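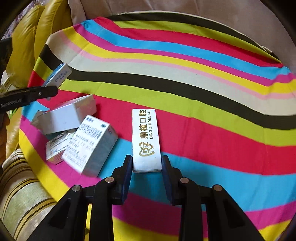

Small boxes on a stripy sofa cover, with a hand-held gripper open either side of the slim one.

How to find out if a machine could tidy your medicine boxes

People ask me when they'll be able to buy something that clears up the house, and my answer is always the same boring one: pick one chore and try it with a gripper in your own hand first. You learn more in an afternoon on the sofa than from a week of watching clips online. So this is how I test a chore, using the one everybody has, which is a heap of little cartons that ought to be back in the cupboard.

You'll need a pair of hand-held grippers (two jaws each, any make), a mixed lot of cardboard boxes and somewhere soft to put them. Please do use somewhere soft! A desk makes everything look easy. A cushion gives when you press on it, boxes lean over, and the far edge drops away just where you want to push.

1. Tip the boxes out and leave them how they land. I used to set mine out in a row until Darragh Foley pointed out that I'd already done half the job. Let them overlap. Leave a lid open if it's open.

2. Start with a slim carton. The dental one here, a narrow white box marked DING ZHI DENTAL, is about as friendly as it gets – long straight sides, and you can bring a jaw down either side of it. Line up first, then close slowly. If you close while you're still moving, the box skids and you end up chasing it across the cushion.

3. Now go for the pile. Take whatever is on top, even if it isn't the one you want. Pulling from underneath works beautifully with fingers and badly with paddles, as you can't feel the moment the top box starts to slide.

4. Use the second gripper. One holds, the other fetches. Lift a box clear and turn it in the air before you put it down, because reading the name on the side is part of this chore too. A cupboard full of boxes facing the wrong way isn't tidy, it's just hidden.

5. Leave open cartons till last. Squeeze one across the middle and the card folds in. I go for a corner, close to the base, and shut the flap with the back of the other jaw. It took me ages to get the knack and I still crush the odd one.

6. Write down every drop and every regrasp. Be strict with yourself. If you had to nudge a box with your knee, that counts as a fail.

So can a machine do it yet? My own view, for what it's worth: single boxes, yes, pretty well. A heap on a squashy seat, sometimes, slowly, and with somebody nearby. Unai Marín is more hopeful than I am and reckons the sorting will come before the grasping does. I'd have said the other way round, and we've been arguing over it since October.

If you get through the whole pile with no more than 2 drops, make it harder. Swap the sofa for an unmade bed, or throw in a blister pack with no box at all. Those are horrible. I'll do a separate page on them once I've found a way that works more than half the time.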